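Rafferty Whitfield
29 October 2019

Finished the Skasta ridge walk at last and I'm still buzzing! Thread for anyone who likes hills, old paths and far too much soup.

We set off from Masalport before it got light. The first bit is all sheep tracks and stiles, then the path just goes up and up.

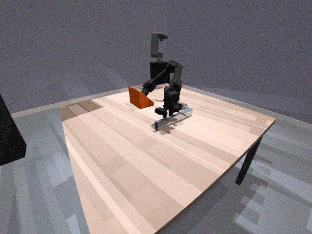 1462 steps cut into the hillside above Wasov (the sign at the bottom says so, I took its word for it). My knees have opinions.

Top of the steps and the cloud lifted — you could see right down to the harbour. I stood there grinning like a fool.

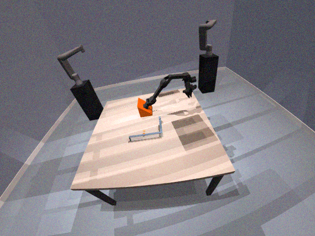 Lunch at the Hladun hut. Barley soup, rye bread, second bowl of barley soup. The stove was going and my socks have never been happier.

If you go, take the left fork after the hut. It adds roughly 400 metres but the beech woods are glorious just now.

Going back in July for the northern half. Who's in?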